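How I Fold Fleece Blankets and Towels So They Stay Folded

Filed under: Linens, Small Closets
5 July 2022

I put off writing this one for ages because folding felt too basic for a whole page. Then I mentioned in the closet post that I fold fleece differently from everything else, and my inbox filled up with people asking what I meant. So, okay! Let's fold a blanket. And then a towel, because the towel method is the blanket method's easier little cousin and you may as well learn both while you've got the bed cleared.

What you need: a bed (made, please, even if it's only the duvet pulled straight), your two hands, and fifteen minutes if you're slow like me. I don't use folding boards. I bought one once, a Stokell, and it's great for T-shirts and no help at all with anything fluffy.

PART ONE: THE FLEECE BLANKET

The trouble with plush fleece is that it grabs itself. You lay one half over the other, you try to slide it into line, and it won't slide. The pile catches, and you end up with a ridge in the middle and corners that are inches apart. Cotton forgives you. Fleece doesn't!

Step 1. Dump it in the middle of the bed and don't try to be neat. I mean it. If you start folding from whatever shape it came out of the dryer in, you'll bury a twist somewhere inside and spend the rest of the job wondering why one side is fatter.
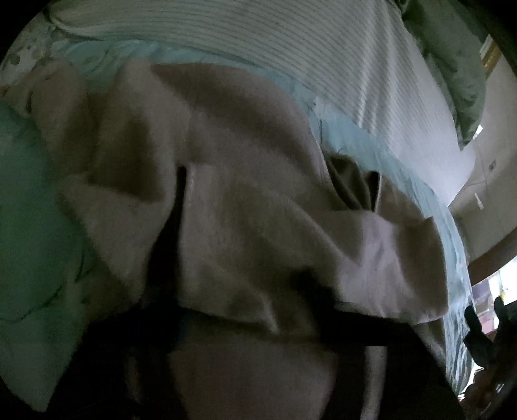
Step 2. Find an edge. Any edge, but a long one is best. Run your hand along it until you hit a corner, and hold on to that corner like it owes you money. Then go the other direction until you find its partner. With a really thick blanket I sometimes have to flip a few layers back before the second corner turns up, and that's fine. Look for gaps between the folds and peel there instead of tugging on the top layer.

Step 3. Check what's caught up in it. Fleece picks up everything in the laundry: socks, a pillowcase, once an entire swimsuit that I'd been missing since the previous August. Loose threads too. Pick those off now while you can see them.

Step 4. Lift, don't drag. Take both corners, stand up straight, and raise that whole edge off the mattress. Give it one good flap. You're letting air get underneath so it floats down flat, the way you'd put a sheet on. If it lands crooked, lift it again. I usually need two tries.

Step 5. Smooth from the middle out with flat palms. Don't press hard, you're only chasing wrinkles toward the edges. If your pile has a direction (most do, stroke it and you'll feel it), smooth with it and you'll have a much nicer time.

Step 6. Fold in half, and again you LIFT the edge over. Hold the two corners high, walk them across, set them down on the opposite corners, and only then let the middle drop. Do the same thing again so you have a long strip.

Step 7. Now thirds. Bring one short end in, then fold the other over the top. Before that last fold, lean on the stack with your forearms and push the air out. It's weirdly satisfying. A big blanket goes from a marshmallow to something that fits on a shelf.

My friend Khrystyna Skoryk rolls hers from this point and swears it saves room. I've tried it and mine unroll the second I close the door. If you've got baskets, roll. If you've got open shelves, stick with thirds, fold side facing out, so you can pull one without the rest coming along.

PART TWO: THE BATH TOWEL

Much easier, I promise. Terry cloth has enough body to stand up for itself, and a towel is small enough that you can see all four corners at once.

I use the same spot on the bed, right on top of the duvet. A smooth surface helps because the towel can be turned without bunching up whatever is below it.

Step 1. Lay it out with the long side facing you. Tug the corners so the hems are straight. Towels shrink unevenly along those woven bands, so if yours refuses to be a true rectangle, blame the band and move on.

Step 2. Long edge to long edge, in half. Run the side of your hand down the fold.

Step 3. Short end to the middle, then the other short end over it. Depending on how deep your shelf is you may want one more fold in half after that. My shelf is 27 inches wide and not very deep, so I do the extra one. 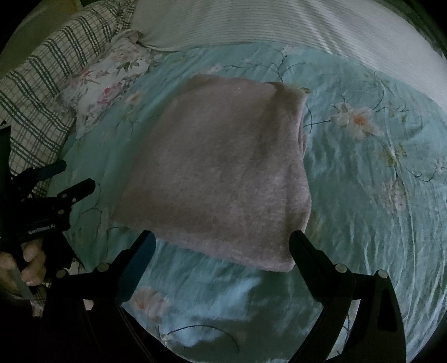

Step 4. Fix the corners. There's nearly always one bit that flops over at the top or pokes out of the side, and it's usually an inside layer that went in crooked. You don't have to start again! Slip two fingers in between the layers, find the one that's bunched, and pull it gently toward you until the edges match up.

Step 5. Pat the top, square the sides with both hands (like you're tapping a stack of paper), and slide your hands underneath to carry it. Carrying from below keeps everything you've done. Pick it up by one end and you'll be back at step 2.

THINGS PEOPLE HAVE ASKED ME

Does towel weight matter? A little. The heavier ones, 800 gsm and up, get so thick that the second fold fights you. With those I skip the extra fold and give them a deeper shelf.

How do you keep fleece from going flat in storage? Don't stack more than three, and shake it out when you swap it for the season. I wash mine on cold and tumble on low, and I never use softener on it. Softener on towels is a no from me as well.

Can you fold both together as a set? Liudmyla Fedoruk wrote in from Clerkovdale to say she tucks the guest towel inside the last third of the guest blanket, so each visitor gets one bundle. I've stolen this completely. Put the towel in before you do the final fold of step 7, centered, and the fleece holds on to it. There's finally something useful about all that grabbing.

What if I don't have a free bed? A dining table works for towels. For the blanket I'd go with a clean rug over a table, because a blanket hanging off the sides will pull itself onto the floor while you're still looking for the corner.

Next up is fitted sheets, and yes, I'll do the deep-pocket ones too.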